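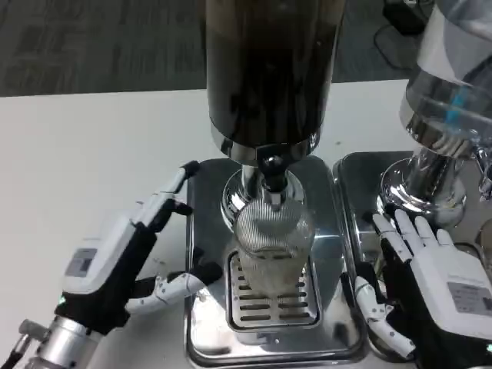 Reynaldo Buenaventura
Equipment and procurement editor

Mulgate's Odport site has one budget line for robot hands and another, much smaller, for the things the hands touch. The operations lead there runs both. We spoke in November, shortly after she had submitted the plan for next year, and the conversation was mostly about what had gone wrong with the previous one.

The station under discussion is a drinks bench: a white table, coffee equipment with stainless-steel bases, and a pair of five-fingered hands from Pumura. The hands were bought as a set. The wrist couplings came from a different supplier, Lục, under a separate order.

"That was the first mistake," she said. "Two orders meant two delivery dates. The hands arrived and sat in their box for 60 days waiting for couplings. The warranty on the hands had started on delivery."

The new plan ties the warranty to commissioning. Pumura agreed after a short exchange of emails. She had expected to pay extra for the change and did not.

I asked how she decides what a hand costs. She keeps a sheet with the purchase price in the first column and says she rarely looks at it. The columns she does look at are fingertips, cables, technician hours and days out of service.

"A fingertip is a consumable. The first budget treated it as part of the hand, so when one wore through we had to raise a repair request, and a repair request needs a signature. Now we buy them like printer paper."

Her replacement interval is 1000 grasps per fingertip, whether or not the tip looks worn. She chose the number from Odport's own records and does not recommend it to other sites. A bench that handles cardboard, she said, would need its own figure. Glass is kinder to the rubber, but the cost of a slip is higher.

Glassware has its own line. The first version of the plan had none, and breakages were charged to the canteen until the canteen noticed. The allowance for next year is £392, which covers glasses of one pattern only. Changing the glass means repeating the grip tests, and those are charged at technician rates.
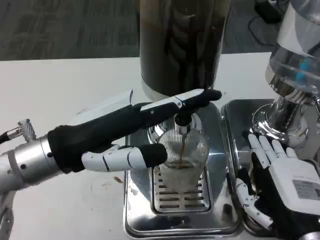
The drinks bench at Odport, with coffee running into the glass. The left hand is extended towards the glass.

The coffee machines are ordinary ones. A proposal to buy modified equipment, with larger controls and a fixed cup holder, was costed and dropped.

"The modified version was quoted at more than the bench itself. And then you own a machine that only one firm will service. If an ordinary one fails I can have another delivered."

She is less settled on whether the site needs a second pair of hands. The case for it is downtime. With one pair, any fault on either side stops the bench, and the nearest repair centre works to its own calendar. The case against is that a spare pair ages on the shelf – firmware, seals, warranty – and would need regular exercise to be of any use.

The compromise in the plan is a single spare left hand. The left has had more faults at Odport, mainly at the cable connector. "I can't tell you why. It might be the routing, it might be the job we give it. I can tell you what it cost, and that was enough to get the line approved."

Cable routing was not in the original budget either. It now appears under installation, with an hourly rate and a cap.

On liquids she was brief. The hands are not rated for immersion, and the supplier's quotation for sealed versions had not arrived when we spoke. The plan carries a blank row for it. Finance has asked for the row to be filled or removed by the end of the quarter.

I asked what she would want from suppliers that she does not get now. She wanted spare part prices printed on the original quotation, with a date until which they hold. Pumura has supplied this for fingertips and cables. Lục sends a price on request, usually the same day, and it has changed twice.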